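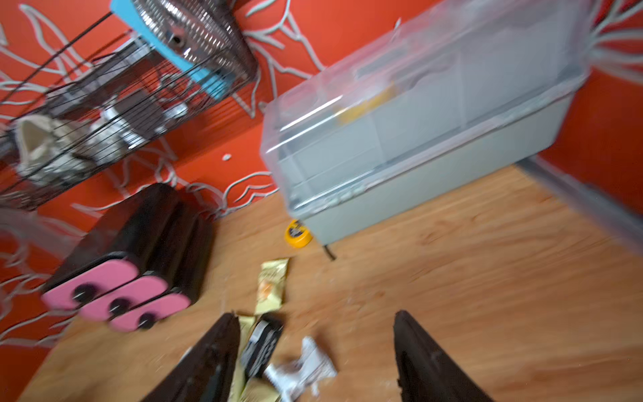

**Fukon und Hedundale veröffentlichen Sammlung handgeführter Aufräumvorgänge aus Wohnräumen**

*26. April 2022* – Die Fukon GmbH und die Forschungsgesellschaft Hedundale haben den ersten Abschnitt ihres gemeinsamen Vorhabens »Tian« abgeschlossen. Ab sofort stehen Forschungseinrichtungen 3334 Vorführungen zur Verfügung, in denen Menschen einem Greifarm häusliche Tätigkeiten Schritt für Schritt zeigen. Sämtliche Vorführungen entstanden in bewohnten Räumen. Ein Nachbau von Wohnungen im Labor war ausdrücklich nicht Teil des Vorhabens.

Im Mittelpunkt des ersten Abschnitts steht das Aufheben von Kleinabfällen vom Boden. Dazu zählen zerknitterte Snackverpackungen, Folienstreifen und Papierreste, wie sie im Alltag neben Möbeln, Spielzeug und Tierkäfigen liegen bleiben. Dünne Folie gehört zu den schwierigen Gegenständen der Greiftechnik: Sie gibt beim Zufassen nach, spiegelt das Licht und verändert ihre Form mit jeder Berührung. Eine einmal berechnete Griffposition ist deshalb häufig schon überholt, wenn die Finger den Gegenstand erreichen.

**Zwei Wege der Vorführung**

Tian verbindet zwei Verfahren. Beim Führen von Hand bewegt die vorführende Person den Arm unmittelbar und schließt die beiden Finger über einen Taster am Handgelenk. Bei der Fernsteuerung sitzt sie an einem Pult und überträgt ihre Bewegungen auf den Arm; zur Orientierung dient ihr dabei das Bild einer kleinen Kamera nahe am Greifer. In beiden Fällen werden Kamerabild, Gelenkstellungen und Fingeröffnung gemeinsam gespeichert.

Von den nun freigegebenen Vorführungen wurden 694 von Hand geführt, die übrigen entstanden per Fernsteuerung. Nach Einschätzung der Projektpartner ergänzen sich die Verfahren. Handgeführte Bewegungen fallen in der Regel flüssiger aus, während die Fernsteuerung den Vorteil bietet, dass die vorführende Person nur jene Ansicht nutzt, die später auch dem lernenden System zur Verfügung steht. Verdeckt ein Finger den Gegenstand, muss sie den Arm neu ausrichten – und gerade diese Korrekturen sollen im Datenbestand erhalten bleiben.

**Fehlgriffe bleiben erhalten**

Abgebrochene und wiederholte Griffe wurden nicht entfernt, sondern gesondert gekennzeichnet. Die vorführenden Personen waren angewiesen, nach einem misslungenen Griff ohne Unterbrechung neu anzusetzen. Bewegungsunschärfe im Kamerabild gilt nicht als Ausschlussgrund. Aussortiert wurden allein Vorführungen, bei denen die Aufzeichnung der Gelenkstellungen Lücken aufwies oder Personen erkennbar waren.

Auch die Umgebung blieb, wie sie war. Die teilnehmenden Haushalte wurden gebeten, vor den Terminen weder Möbel zu verrücken noch Gegenstände wegzuräumen. In Haushalten mit Tieren galten ergänzende Regeln: Der Arm arbeitete ausschließlich außerhalb der Käfige und mit verminderter Geschwindigkeit. Freilaufende Tiere durften sich während einer Vorführung nicht im Arbeitsbereich aufhalten.

**Einweisung der Vorführenden**

An der Erhebung beteiligten sich 15 eigens eingewiesene Personen, von denen die Mehrheit zuvor keine Erfahrung mit Robotern hatte. Die Einweisung umfasste den sicheren Halt des Arms, das Verhalten bei Not-Halt sowie Übungen an weichen und flachen Gegenständen. Hedundale verantwortete Schulung und Auswertung, Fukon stellte Arme, Steuerpulte und Aufzeichnungssoftware.

»Wer einen Griff vorführt, vermittelt mehr als eine Bahn im Raum. Die Reihenfolge, das Zögern vor dem Zufassen und die Wahl des Ansatzpunktes sind ebenfalls Teil der Aufgabe«, heißt es im Abschlussbericht zum ersten Abschnitt.

**Bereitstellung und weiteres Vorgehen**

Der Datenbestand wird über die Plattform Drusance bereitgestellt und ist für nichtkommerzielle Forschung kostenfrei. Für den Zugang ist ein schriftlicher Antrag der jeweiligen Einrichtung erforderlich. Eine Nutzung zu gewerblichen Zwecken bedarf einer gesonderten Vereinbarung mit beiden Partnern.

Der zweite Abschnitt beginnt im Oktober und umfasst fünf weitere Tätigkeiten, darunter das Zusammenlegen kleiner Textilien und das Einräumen von Spielzeug. Haushalte, die an einer Teilnahme interessiert sind, können sich bei Hedundale vormerken lassen.

**Über Fukon**
Die Fukon GmbH entwickelt Greifarme und Steuerpulte für Forschung und Ausbildung.

**Über Hedundale**
Hedundale ist eine gemeinnützige Forschungsgesellschaft mit dem Schwerpunkt Lernen durch Vorführung.

**Pressekontakt**
Fukon GmbH, Unternehmenskommunikation
Abdruck honorarfrei, Belegexemplar erbeten.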